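December 23, 2025

Back from Larham with wet feet and a bag of other people's rubbish, which is how I would describe the whole Christmas clear-out if anyone asked me. I had promised myself I wouldn't go. I went.

The idea, as the leaflet had it, is that you bring in your odds and ends, the stuff from the bottom of the drawer and the back of the shed, and it gets sorted into what can be used again and what can't. "Everything finds a home" was the phrase. I have lived in this house for 17 years and I can say with some confidence that not everything finds a home. I have a cupboard under the stairs that proves it.

I spent the morning on that cupboard. Two lamps, neither with a plug. A box of curtain hooks. The Enis radio that only ever picked up one station and then stopped picking up that. The lid of something. I kept the lid, on the grounds that the something may still be upstairs, and I know perfectly well that I kept the same lid last March for the same reason.

What bothers me about these schemes is the mixed bin. Cardboard I believe in, and glass. You can see where glass goes. But when the answer to "where does this go?" is always "in there, with the rest", I start to think the rest is the whole plan. A thing has to be one sort of thing before anyone will want it. Put a good bit of plastic next to a rag and in my experience you have two rags.

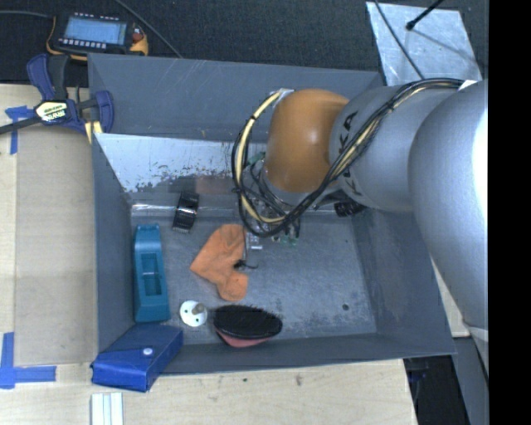
A crumpled orange cloth, for instance. Who is going to have that? It might be a perfectly decent cloth. I have used worse on the windows. But I can't picture the person who comes in out of the rain hoping for one. The long teal plastic thing I had more time for, with that recess in the middle, because it looked as if it had once had a proper job. I went through handles, holders and part of a toy and didn't settle on any of them. The little black shiny piece with the teeth at one end I gave up on straight away.

And the bin itself has had a life. All those scratches on the floor of it, and the slope worn dark along the bottom. That much scuffing ought to be a good sign, I suppose, if it means a lot of stuff going in and a lot coming out again. I'd like to see some figures for the coming out. The leaflet gave one number, 107 items "rehomed" in the first week, and didn't say what counts as an item. If a curtain hook is an item then I could have doubled their total on my own this morning.

Small green bits that look like circuit board in there as well. I always feel uneasy about those. I was brought up to think electrical things went somewhere separate, and the radio went off to the electrical shelf with a label on it, so there must be some sort of rule. I didn't ask. I was getting hungry and the car park is only free for the first hour.

Stopped at the Rainer shop on the way back for bread and came out with bread, a tin of biscuits and a plastic storage box with a clip lid, 5 pounds, reduced. For the cupboard. I do see it. I carried more weight into the house than I had carried out of it, once you count the biscuits.

The cupboard does look better. The hoover stands up in it now without being leaned on, and I found the good torch, which works. The new box is in there with nothing in it so far except the lid. It isn't the right lid for the box, I did try.

They are doing the same again at Sesdale in the new year, bigger hall, more tables. I have put the leaflet on the fridge — only so that I know which road to avoid. Rain still going. Must find the sellotape before tomorrow, it was definitely in the cupboard when I started.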